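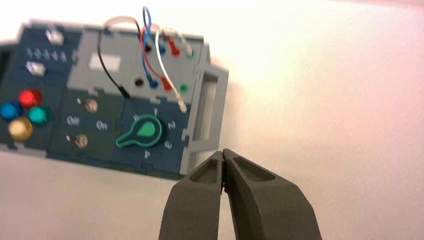
Gripper force fault during knob step, task board cell

tessgrid
Arm faults out at the green selector knob. Buttons and toggles run fine, then on the knob the force reading jumps and it drops to safe stop. 197 good cycles before the first one, now it's every 5 or so. Controller is a Prallora. Fingers close tip to tip normally with no load.

mok_lathe
Re-zero the force sensor. Ours drifted after a warm day in October and did the same thing.

tessgrid
Did that twice – no change.

gurnwood2
I don't think it's drift. Drift would show on the buttons too. Check whether the board has shifted.

mok_lathe
Disagree, you press a button straight down. Turning is where a bad zero bites.

tessgrid
Board was 2 mm off at the knob end. Clamped it, 400 cycles, one fault. So something else is in there as well.

gurnwood2
Don't raise the force limit to get rid of it. Post the log from that one.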